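Search this site
Enter keywords
Search

Haltendale Student Projects: Household Tasks Group

Collecting Head-View Demonstrations of Refrigerator Opening for Imitation Learning
Project report, Mulugeta Tefera and Sizwe Motaung

1. Purpose

The project set out to record examples of people opening and closing household appliances, to be used as training data for a two-arm control policy. The policy itself is being built by the group before us and is covered in their report. Our part was the recording protocol, the labeling scheme and the checks applied before a clip was accepted. This report deals with refrigerators only. Ovens and washing machines were dropped from the plan in February for lack of time.

2. Recording method

Each participant wore a head-mounted camera and performed the task with bare hands. No markers or gloves were used. An earlier trial with gloves gave cleaner hand tracking, but participants changed how they took hold of thin handles, and those grips were the part of the task we most needed.

Participants were told which door to open and nothing else. They were not told which hand to use or where to stand. A session consisted of repeated openings of the same door, with the participant stepping back between repeats so that every clip included an approach. Clips were trimmed to start 2 seconds before first contact. Sessions took place in ordinary kitchens in Hollbridge, and we did not move furniture or change the lighting.

3. Labels

Every accepted clip carries the following fields:

Door: upper, lower, left, right or single
Handle type: bar, recessed strip, side grip, none
Pulling hand: left, right, both
Bracing hand: left, right, none
Brace location: free text
Phase times: approach, contact, pull, release

The bracing fields were not in the first version. They were added after Sizwe reviewed the first set of clips and found that the second hand was often in contact with the appliance before the pull began. Under the original scheme these clips were labeled as one-handed, and a policy trained on them would have treated the position of the second arm as noise.

The contact phase of a lower-door clip shows the arrangement the new fields were meant to record. The right hand is hooked into the underside of the black handle strip between the two doors. The left hand is flat against the vertical front edge of the upper door, above the left end of the strip. The labels for this moment are: lower, recessed strip, right, left, "front edge at side panel."
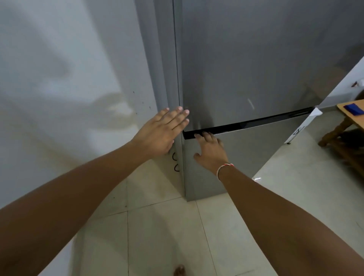
Last changed: 08/02/2025 by M. Tefera

Two features of this view caused trouble for the labeling tool. The first is that the left forearm takes up a wide band of the picture, and the hand detector tended to place the wrist too far back along the arm. The second is the glossy handle strip. Fingers curled under it are partly out of sight, so the detector returned low confidence for the fingertips of the pulling hand. We kept the low-confidence points in the files and flagged them, on the advice of the control group, who preferred to filter them on their side.

4. Acceptance checks

A clip was rejected if the pulling hand left the view during the contact phase, if the door was opened with a foot or elbow, or if the phase times could not be set by two reviewers to within 9 frames of each other. Blur alone was not a reason for rejection.

We recorded 932 clips. The target agreed with the control group was 500 accepted clips, and this was met. Most rejections came from the first rule. Lower doors were worse than upper doors in this respect: participants looked toward the shelf they expected to see before the hand had finished closing on the handle. Asking them to look at the handle fixed the view but produced slower, more careful motion, so we withdrew the instruction and accepted the losses.

5. Storage

Files are kept on the Lehner server in one folder per session. Clip names contain the session code and repeat number only. The label files are plain text and can be read without the Tradetti viewer, although the viewer is faster for checking phase times.

6. Open points

Brace location as free text was a mistake. Reviewers wrote the same place in several ways and the entries had to be merged by hand. A fixed list should replace it before any new appliance is added.

Force was not measured. The clips show where the hands are placed but give no value for how hard either one pushes or pulls, and the control group will need to get this from another source. Closing motions were recorded but have not been labeled.

Contact: Household Tasks Group, Haltendale | Copyright Haltendale Student Projects | Back to top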